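Does a folding method save space? A report on putting away dark clothes in a shared student room

Design and Domestic Life module, second project
March 3, 2024

Why we chose it

Every guide to tidy clothes makes the same promise. Fold it our way and you will have more room, fewer creases and a calmer morning. The guides rarely give a figure, and when they do they don't say what was measured or what the clothes were like to begin with. Our group wanted to see whether any of this holds up in a small room at Rathore, the hall where we live, with the clothes that students wear and the only flat surface big enough to work on - the bed.

We picked two methods to compare. The first is the flat fold, the one most of us learned at home: legs together, in half, in half again, into a pile. The second is the upright fold promoted in the Flasum leaflet that came with our drawer dividers, where each garment is folded into a small block and stood on its edge. The leaflet says this "frees your drawer". It does not say from what.

What we used

The clothes were mostly black or close to it, which was not a choice so much as what the group owns. Trousers made up the larger part. We left out anything with a hood, after an argument in the first session about whether a hood counts as a sleeve.

The drawer belongs to a Tromley chest supplied with the room and is 80 cm wide inside. We were told that all the rooms have the same one. We checked two others and they matched, so we have taken this as true.

Folding was done on the bed with the pink covers left on. We thought of borrowing a table from the common room, but nobody folds on a table in these rooms and we wanted the conditions to be ordinary. The drawback is that a soft surface gives way when you press on it. Black cloth on pink is at least easy to see, and edges that were not lined up showed at once. 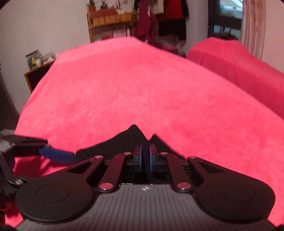 The first job was always the same whichever method came next: get the garment flat. We had not planned to time this part, and the leaflet leaves it out altogether by starting from a drawing of a perfectly smooth pair of trousers. In practice it was the slowest step. Dark fabric hides its own seams, so you can pick up what you believe to be a corner and find you have the middle of a leg. Fleece also holds on to cloth a little, which helps when you want one end to stay put and is a nuisance when you want to slide the whole thing across.

How we tested

Each method was carried out over three sessions. In each session the same clothes were folded, put in the drawer, left overnight and then taken out by a group member who had not done the folding. We wrote down the width of drawer used, the time taken and whether anything had to be refolded after one item was removed.

We should admit that the person folding always knew which method was being tested. One of us plainly preferred the upright fold and got quicker at it. We can't separate that from the method itself.
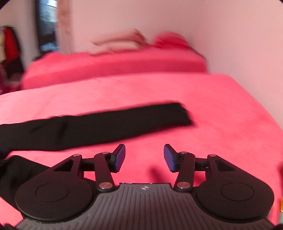
Trousers gave the most trouble in both methods, and the trouble came from length. Laid out fully they want most of the bed, and if the legs are not brought together evenly at the start the fault is carried through every fold after it. With the flat fold this hardly matters, as a crooked pile is still a pile. With the upright fold a crooked block falls over.

What we found

The upright fold used less of the drawer's width in two sessions out of three. In the other there was no difference we could measure. It took longer every time, over 3 minutes longer in the worst case. Taking out one item was easier with the upright fold as long as the drawer was full. Once it was half empty the blocks leaned and then opened.

Creases we could not judge. Black fabric under a ceiling light does not show them well, and the marks we gave did not agree with one another. We have left those marks out.

We also tried the Trultimine folding board for one session. It is made for shirts and our trousers hung off the end, so we stopped.

What we would change

More clothes, other colours, and someone folding who has not read the leaflet. We would also time the flattening separately from the folding, as we suspect a good part of the difference between sessions lies there. On what we have, we would not tell anyone to change how they fold.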